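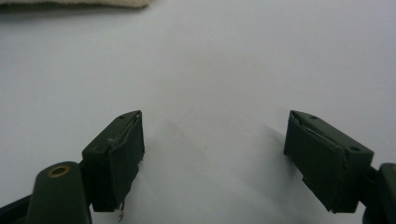
手持ちグリッパーの指先。巻いてある緑のカバーがだいぶくたびれてきました

こんにちは、アリライン(Ariline)の教示班です。先月号で「次はタオルをやります」と予告したら、思ったよりたくさん返信をいただきまして、うれしいやら焦るやら。というわけで今月は、そのタオルの話をたっぷり書きます。長いです。お茶でもいれてから読んでください。

まず道具の話から。うちでは二つのやり方でロボットに仕事を教えています。ひとつは遠隔操作で、操作する人が手元のレバーを動かすと、離れたところにある腕がそのとおりに動くもの。もうひとつが、カメラ付きの手持ちグリッパーを人が直接握って、普通に作業してしまうやり方です。後者は社内で「スケタ(Sketa)」と呼んでいます。名前の由来を何度か聞かれたのですが、すみません、私も知りません。入社したときにはもうスケタでした。

で、タオルはスケタでやることにしました。遠隔操作でも最初は試したんです。試したんですが、布の端をつまむところで私の肩がガチガチになってしまって。レバー越しだと、机に指先が当たったのかどうかがよくわからないんですよね。つい画面に顔を近づけて、息を止めて、そーっと下ろして、空振り。これを一日やると夕飯の箸がうまく持てません(本当です)。手持ちだと、指先が机に触れた「コツン」が自分の手に返ってくるので、ぐっと気が楽になります。

ひとつの課題につき400本の手本を集めるのが、いまのうちの決まりです。一本が15秒。ずいぶん短いと思われるかもしれませんが、実際に握ってみるとけっこう長いです。グリッパーを構える、布の手前の縁に寄る、つまむ、持ち上げて向こうへ折る、放す、引く。この「引く」を雑にやると、あとで学習した腕も同じように雑に引いて、せっかく折った布をずるっと連れて帰ってきます。最初に気づいたのはペンッティ・コイヴィスト(Pentti Koivisto)さんで、再生した腕の動きを見るなり「これ、君の癖だよね」と言われました。はい、私の癖でした。放したあと、手首をちょっと左にひねるんです。三十年以上この手首で暮らしてきて、まさか機械に教えられるとは。

それからは、放したあとに一拍おいて、まっすぐ上に抜くようにしています。口の中で「はなす、いち、うえ」と唱えながらやるとうまくいきます。隣の席の人には少し気味悪がられています。

さて、指先のことも書いておきたいのです。指の内側のカバーですが、上の縁がめくれて、端がささくれて、左の指の下には切れっぱしと糸のようなものがぶら下がっています。右のほうも、下の角がギザッと欠けています。消耗品とはいえ、自分が握る道具だと思うとなんだか愛着がわいてきますよね。わきませんか。私はわきます!

ただ、愛着だけでは済まない事情もありまして。カメラは指先をずっと映しているので、カバーの見た目が変わると、手本の映像もそのぶん変わります。集め始めと終わりで指先の様子が違うデータになるわけです。これをどう考えるかで、班の中は意見が割れています。コーベ・プリンス(Kobe Prins)さんは「現場の腕だってどうせ傷むんだから、傷んだ指の映像も混ざっていたほうがいい」派。私は「糸が垂れているのはさすがに替えよう」派です。布を扱う課題で指先から糸が出ていると、つまんだ布の糸なのか指の糸なのか、あとで映像を見直すときに迷うんですよ。細かい話ですみません。でも、見直しをするのは私なので、ここは譲れません。

話し合いの結果、いまの課題の途中では替えず、区切りのところで左右いっしょに巻き直すことになりました。片方だけ新しくすると、つまむときの滑り方が左右でそろわなくなるので、必ず両方です。巻き直した日は記録に一行残します。以前これを書き忘れて、ある日を境に急につかみ方が上手になった謎のデータができてしまい、みんなで首をかしげたことがありました。書き忘れたのは誰か、というのは伏せておきます。

机のことも少し。スケタの作業台は白っぽい無地の面にしています。まずは余計なものが映らない条件で覚えさせて、それから木目の台や、柄のあるマットの上に広げていく順番です。いきなり色々な背景でやったほうが早い、という意見もあって、フリトン(Fliton)のチームはそちらの流儀だそうです。今度お互いの手本を見せ合う会をやるので、その話はまた書きますね。正直うらやましいのは、あちらの作業台の高さが変えられることです。うちのは固定なので、背の高いコーベさんはいつも腰をさすっています。

タオルの置き方は毎回変えています。まっすぐ置いたり、斜めにしたり、机の奥のほうに寄せたり。同じ場所にばかり置くと、腕が布を見ずに「だいたいこのへん」へ手を伸ばすようになってしまうんです。これは前の課題で痛い目を見ました。布をどけても、腕が何もないところを丁寧につまんで、丁寧に折って、丁寧に放すんですよ。見ているこちらは笑ってしまったんですが、ペンッティさんは笑っていませんでした。

ちなみに、これまでにスケタで集めた手本は、全部の課題を合わせて1,554本になりました。そのうちの何本で私の手首がひねられているかは、考えないことにしています。

読者のサンドゥ(Sandhu)さんから「素人でも握れますか」というご質問をいただきました。握れます! むしろ、慣れていない方の手本はとてもありがたいです。私たちばかりがやっていると、どうしても同じような動きになってしまうので。見学のときにお声がけいただければ、2本ほど練習してから、本番の手本を録っていただけます。コツは、指先をよく見ることと、急がないこと。それから、開いた指の間に布の縁がちゃんと入ったのを確かめてから閉じること。閉じてから「あれ?」となったら、そのままやり直して大丈夫です。失敗してつかみ直すところも、腕にとっては大事な勉強になりますから、止めずに続けてください。

袖の長い服だけは、まくっていただけると助かります。カメラの前に袖口がひらひら入ってくると、なかなかにぎやかな映像になります。

次の課題は靴下の予定です。左右をそろえて重ねるところまで行きたいのですが、ペンッティさんは「まず片方から」と言っています。12月までには両方そろえたいなあ、と私は勝手に思っています。家に眠っている片方だけの靴下がありましたら、洗ったうえで受付の箱に入れておいてください。柄物、大歓迎です。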